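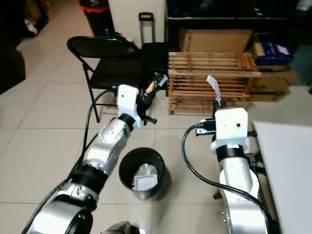

**Planner stalls on thin trash items, both arms** (Kuvum stack, bin-sorting task)

**ycherkaoui:** Grasp proposals on flat paper and film score below threshold, so the Kuvum planner returns no candidate and the arm idles until the 400 ms timeout. Bottles and snack packages are fine. I lowered the threshold and now get proposals on the tabletop itself.

**lorkel_dev:** Threshold is the wrong knob. Your depth filter is flattening the strip into the table plane. Set the plane margin to 4 mm and replay the log.

**ycherkaoui:** Replayed. The strip gets proposals, the clear wrapper still doesn't.
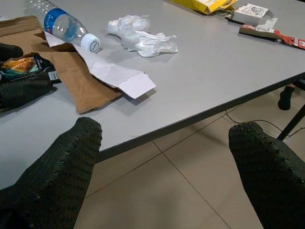 *Thread last edited: December, 17:40*

**r_petersons:** I disagree with the margin fix. Clear film gives you almost no depth at any margin. Segment in RGB from the wrist view, then project the mask onto the plane – we run it that way at Mellcombe.

**lorkel_dev:** That adds a second inference pass per arm. Nearly doubled our cycle time.

**r_petersons:** Only if you run it every tick. Run it once at pre-grasp and cache the mask.

**ycherkaoui:** Caching breaks when the other arm moves something. Trying it with invalidation on contact.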